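Speaker notes – Teaching a shop-built arm to use a cabinet
Skedow workshop, Bastham, 2020-12-27 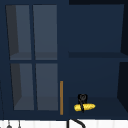 Slide 1. Simulated wall cabinet, glass door at left, open shelves at right.

Leave this up while people sit down. Say what the project is: a six-joint arm on a plywood cart, built on evenings at the shared shop. The kitchen exists only in simulation so far.

Point to the handle first. Thin vertical bar, one color, easy to pick out against the navy. The glass was harder. Our first depth settings went right through the panes.

Then the yellow item on the lower shelf. Bumpy, rounded ends, black loop over the middle. Ask the room where they would grab it. Most people say the loop. Take two or three answers and move on.

Numbers, if asked:
2322 simulated runs since October
80 on the shop computer per night
101 set aside for checking by hand

Slide 2 is the wiring. Skip it if we started late.

Slide 3, parts. Heitmann gearboxes on the lower joints, printed ones above – mention the cracked wrist housing and pass it around. Get it back.

Close with what is left to do: a real cabinet door on the shop wall, then move the cart to the Tulport space. Questions. Power strip goes back in the blue bin.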